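Teaching by hand at Stallenex: an engineer on demonstrations, bad takes and wrist cameras

The teleoperation lab at Stallenex occupies half a floor in Starinton and has four stations, each with one arm, one table and one operator. The lead engineer for demonstration collection agreed to talk on condition that the piece stay with the method and leave the staff out of it.

The company began with kinesthetic teaching, in which a person holds the arm and moves it through the task. "It works well for waypoints," the engineer said. "You get a clean joint trajectory. You also get a human forearm across the camera view, and a policy trained on those images learns to expect a forearm."

In July the group moved most tasks to remote control. The operator now holds a leader arm, a passive copy with the same joint layout, and the follower reproduces its position. The leader hardware comes from Stirnevico. The recording software, called Tilahun, was written in house and stores joint angles, gripper opening and camera images against a single clock.

Hand guiding has not been dropped completely. It is still used for contact tasks such as seating a connector, where the operator needs to feel resistance. "The leader arms have no force feedback. For a push fit, that matters. For picking up something light, people learn to judge it by eye within a day or so."

A typical task gets 100 accepted demonstrations before the first training run. The full library stands at around 2000. Operators work from a short written instruction and are told to move at a steady speed, to avoid pausing above the object, and to finish a failed grasp with a recovery if one is possible.

"Pauses are the expensive mistake," the engineer said. "If the arm hovers while the person thinks, the model sees the same image paired with no motion, many times over. Then it hovers too - sometimes until the timeout."

Takes are sorted into 3 grades. The top grade goes straight into training, the middle one is trimmed, and the lowest is kept only for testing the failure detector. Two reviewers grade each take separately.

Kitchen tasks make up the current block of work, and the wrist view carries most of the load in them. 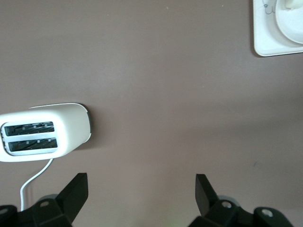 Stallenex Applied Manipulation Desk

With the fingers open and the toaster off to one side, the wrist camera has both slots in view but only part of the body. The plate on the tray at the far corner is also only partly visible. "A person at the leader arm has the whole table in their head," the engineer said. "The policy has what the cameras give it. We ask operators to make the approach in a way that brings the target into the wrist view early."

The power cord is treated as part of the task. Its path is changed between takes, as are the positions of the toaster and the tray, so that the model does not tie a grasp to one layout.

Asked what would change next, the engineer named latency. The delay between leader and follower is small, but it varies, and operators slow down when they notice it. A fixed delay would be easier to work with, even a slightly longer one. The fix is scheduled for the next release of Tilahun.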